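A Slow Wednesday for the Pestle Task

Many of you have been asking how the kitchen tools work is coming along in Sasima, our simulator, and I'm happy to say it is moving again, though we had a bit of a fright first! Lindiwe Van der Merwe was checking the overnight batch on Wednesday and found that 3 of the episodes had been marked as successes with the pestle still lying on the desk. Bless her for looking, because the summary page was as green as could be.

The trouble was in our scoring (the arm was blameless, poor thing). The checker was reading the wrong pestle. There are two in the room, and it had latched on to the one already standing in the tall mortar.

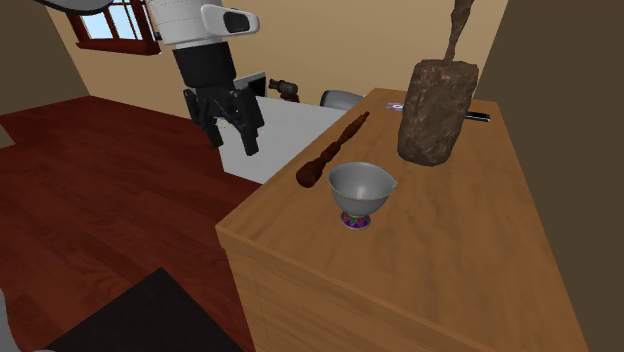 What we're doing about it

Both pestles now have their own names in the scene file, and the old scores have been pulled. We'll rerun all 1,000 episodes before anything goes over to the Stitham team. If you copied results into your own notes in September, please do throw them out, and come and find Lindiwe if you're unsure which ones you have.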